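Print | E-mail | 3 comments

Re: Candstead bench changes

On December 28, 2023 the Gadow shift lead wrote:
> Do the two of us on returns lose the bench to the arm?

No. From January the arm does the repeat handling, toasters and cups first, and you two move to fault reports – same hours, same grade.

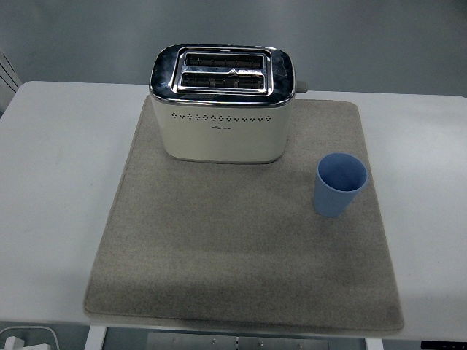
Who stops the arm if it goes wrong?
Whoever is on shift, and they don't need to ask Brumen first.

Training is 6 hours, paid. Please send me your dates.

Teshome site office

Shares: 2

Comments
"Same grade, but is it the same break times?"
"Yes, same breaks."
"Fault reports are slower than they look. Can we have a second screen?"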